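The Box on the Table
A feature on small wooden boxes, the people who make them and what we end up keeping inside

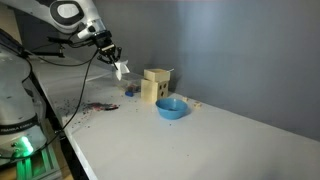
A house full of boxes

My grandmother kept her buttons in a wooden box with a lid that never quite shut, and I have been a fool for small boxes ever since. I don't much mind what they are meant for. Tea, nails, letters, chess pieces, the spare fuses, the good scissors (which were never in it when you wanted them). If it is made of pale wood and has four sides and a bottom, I will pick it up in a shop and turn it over to look at the corners, and my husband will go and wait outside.

So when the editor asked who would like to spend part of March writing about plain wooden boxes, I had my hand up before she had got to the end of the sentence. There is a good deal to say about them, and I shall try to say it in some sort of order, though I can't promise.

The first thing is that people have gone back to buying them. Konrad Mösli has run a workshop called Trundus for most of his working life, and for years his living came from kitchen drawers and the odd wardrobe. The boxes were what he made from the offcuts in the last hour of the afternoon. Now they take up the larger part of his week. He makes 79 in a good month and would make more if he could bring himself to hurry, but he can't, and anybody who has watched him sand an edge will know that there is no point in asking.

Blocks, holes and open tops

The shape I like best at the moment is the plainest of all, a small square box with an open top, standing on a block. No lid to lose, no hinge to squeak. You drop things in and you take things out, and children understand it at once. With a block underneath it sits a little higher on the table, and somehow a few pencils or a handful of clothes pegs look as though they have been given a home.

Then there are the holes. A block with four round holes in its front is a very old idea in one form or another, and every maker I spoke to had a different notion of what the holes ought to be for. Liesl Sutter, who teaches evening woodwork and has strong views on glue, puts dowels through hers and hangs keys on them. Beat Pfister rolls up his receipts and pokes them in. Johanna Gasser's two boys post acorns through theirs all autumn, and she finds them again at about the time the daffodils come up, some of them sprouting.

I asked Konrad what he thought the holes were for and he gave it a long think, wiping his hands on his apron the whole while. "They let you see that it is dark inside," he said at last, and went to put the kettle on.

Pale wood and how to keep it pale

Almost everybody wants pale wood now. Ten years ago it was all dark stain and brass corners, and before that it was varnish the colour of strong tea. The yellowish look of fresh wood, the sort that seems to hold on to the light in a plain room with grey walls and a white table, is harder to keep than you might think. Sunshine will deepen it. So will oil, and so will a radiator if you leave the box on the shelf above it, as I did.

Liesl's advice is to do very little. Dust it with a dry cloth. If it must have something on it, use a thin coat of clear wax, rub it well in with an old vest or a bit of sheet, then leave it overnight before you decide whether it wants a second. She sells a wax called Memwood to her students, in a small flat tin, and says that one tin ought to see out 9 boxes if you are not greedy with it. I was greedy with it and did four.

For sticky fingermarks, a barely damp cloth along the grain and then a dry one straight after. Please don't stand the box in the sink. Engelbert Gruber mends things for a living and has had more than one brought to him after a bath, with the joints gaping and the bottom curled up like a slice of old bread. He can usually save them (he is a patient man), but the repair tends to cost more than the box did.

Stacking them

A single box is a nice thing on a table, and two can be nicer still, one on top of the other. Set the upper one slightly back and you get a bit of a ledge at the front, just wide enough for a thimble or a stub of pencil. Johanna does this all along her hall shelf and has never glued any of them, so the whole lot can be shuffled about when visitors are coming or when she is putting off the ironing.

If you have small children or a cat, a dab of soft putty under each corner will keep the top one from sliding. Heavy things go at the bottom. I know that sounds like something anyone would work out, but I once kept a collection of beach pebbles in the uppermost of three and I still have the mark on the floorboards.

What people keep in them

I asked everyone I met. Konrad has his mother's recipes in one, written on the backs of envelopes. Beat has 265 stamps in his, still on their corners of paper, waiting for a winter long enough to soak them off. Engelbert keeps screws, naturally, but also a single blue glass marble that came out of the drain of a house he was working on, and which he has never been able to throw away.

Mine, the one on the block, is by the telephone. It has two biros in it, a tape measure, a packet of sweet pea seeds that I must get into pots before the month is out, and my grandmother's buttons, which I moved over in the end when the old lid finally gave up.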